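In Defense of Keeping the Bottle

I have a shelf over my fridge that my sister calls the museum. It's empty wine bottles, mostly, plus one that held olive oil and one I found in a hedge in January and washed three times before I let it in the house. I've been told to get rid of them by pretty much everyone who has ever stood in my kitchen, and I'd like to make my case for keeping them.

I'm not talking about hoarding! I live in an apartment with one closet. I keep maybe one bottle out of 30, and the rest go down to the bins on the corner with everybody else's. But the ones I keep, I keep on purpose. I soak the label off (hot water, baking soda, an old butter knife for the stubborn bits) and then I stand the thing on a tray somewhere the light gets at it, and I leave it alone for a while.

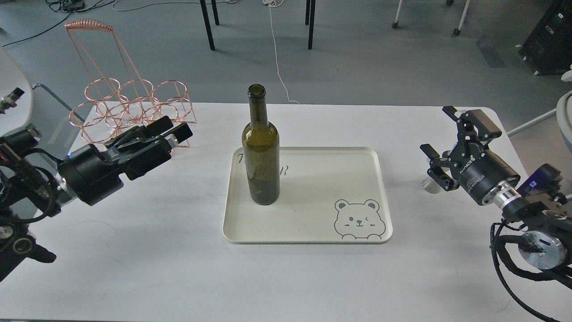 What a plain bottle is good for

People always ask what I'm going to do with them, as if a bottle had to have a job lined up. Fine, they do have jobs. One holds dish soap with a pour spout on it. One is my rolling pin, and it's been my rolling pin for six years, and my pie crusts are no worse than anyone's. One goes out to the balcony when I'm away and waters the basil upside down, a trick I got from my neighbor Paraschiva Manole, who has better basil than I do.

But I also just like looking at them. Green glass is a nice color and you get it free with dinner. I walked through the Skyrme store last month (I was there for a shower curtain, I swear) and they had a Vekarov "heritage vessel" in olive glass for 33 dollars. It was a wine bottle. It had never had wine in it, so you were paying extra for somebody to skip the best part. The woman next to me put two in her cart, and I had to go stand by the bath mats until the urge to say something passed.

I do get the appeal of buying it new. No glue, no sticky ring, no smell of old merlot. Still, I think we've gotten strange about used things. We'll pay for a jar made to look old and throw out the old jar the same night, and then we complain that everything in the house feels like it came out of one catalog. 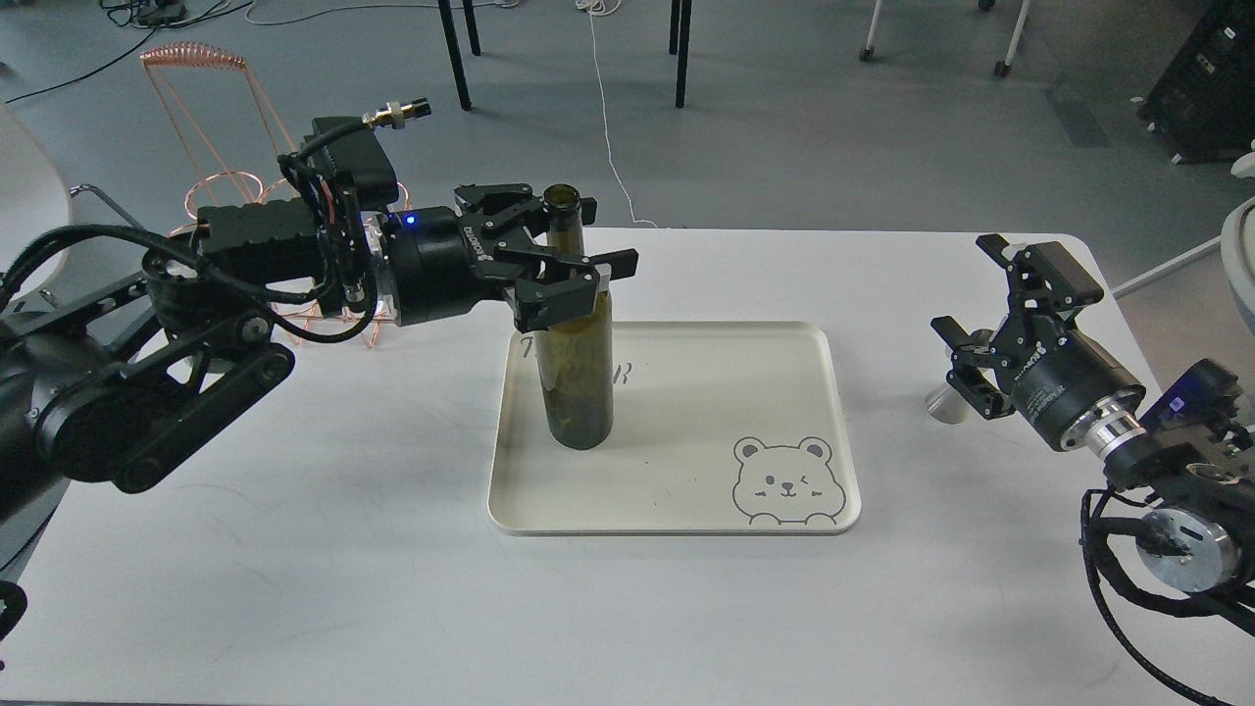 Green glass, label off.

My sister's argument is dust, and I'll give her that one. Long necks are a pain to clean inside. Uncooked rice and a little warm water, shake it like mad, rinse, turn it over on the rack till morning. If it's still cloudy after that, let it go to the bin. There'll be another one by the weekend, at least in my house, and you might like the shape better anyway.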